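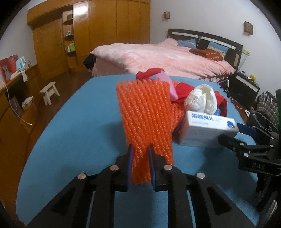
### 3.2 Bruising between orchard and shop

Most of what we know about pear bruising comes from drop tests, and we relied on them ourselves in the first season. Fruit does fall, of course, but the growers we visited around Prustasel kept telling us, kindly and at some length over coffee, that their losses came from the road. So in June we went back and followed the crates from the packing shed at Atallah down to the wholesale hall at Ikside, riding along wherever the drivers had a spare seat.

We tagged 3615 pears across 8 trips. Half traveled bare in paper-lined crates and half wore foam mesh sleeves (Figure 1), with both groups packed by the same crew on the same morning. Each pear was peeled and checked for browning after 2 days in a cool room, a job that Tetsuya Kuroda did with far more patience than the rest of us could have managed.

**Figure 1.** Foam mesh sleeve for fruit, orange.

The sleeved fruit came through better on the gravel stretch above Cukau, and we saw little difference on the paved road below it. Growers will want to weigh that against cost and against the crate space a sleeve takes up — a crate of sleeved pears holds fewer pears, and the driver is paid by the crate. One grower had already bought 700 sleeves and was reusing them from year to year, which we had not planned for and did not test.

Ryota Hamada has suggested that stem punctures be scored apart from rub marks, and we agree. Our score sheet lumped the two together, so the totals in Section 4 should be read with that in mind.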